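Notes – gripper fault talk, May meetup (20 min, leave time for questions)

Start w/ thanks. Birdie Hutchins did most of the log digging, say so early, I forgot last time.

The job: pick a foam letter, put it on the plate, go home. Boring on purpose. Wotarau is the controller, Skulmont is the bit of our code that talks to the fingers. Don't explain the whole stack, people's eyes glaze over.

What went wrong – arm closed on a letter, lifted, and the fingers let go halfway across. No error. Log said "grip OK" the whole way. Happened 3 times in one afternoon before anyone wrote it down (me, I should of stopped it after the first).

PAUSE. ask who's had a dropped part with a clean log. Hands. 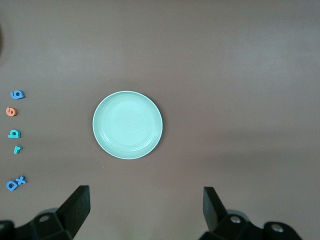

First guess was the foam. Squishy, springs back, so we upped the force. Wrong, and it cost us two days. Mention Belkadi test rig did the same thing with hard blocks, should have been the clue.

Real cause: Skulmont was caching the last good finger reading when the bus got busy. So Wotarau saw an old number and beleived it. Stale value, no timestamp. Go slow on this part.

Safety bit, dont skip. Same cached value fed the "fingers open" check, the one we look at before reaching in to reset the letters. Could have said open while closing. No one got hurt. Still the worst slide in the talk.

Fix – timestamp every reading, anything old counts as a fault, arm stops. Reset now means stop button in first, then hands. Udevby asked for the same on their cell, fine to say that.

Not fixed: recovery after the stop is clunky, about two minutes each go. If someone asks about the force setting, it's back to the original.

Questions. Repeat them into the mic!!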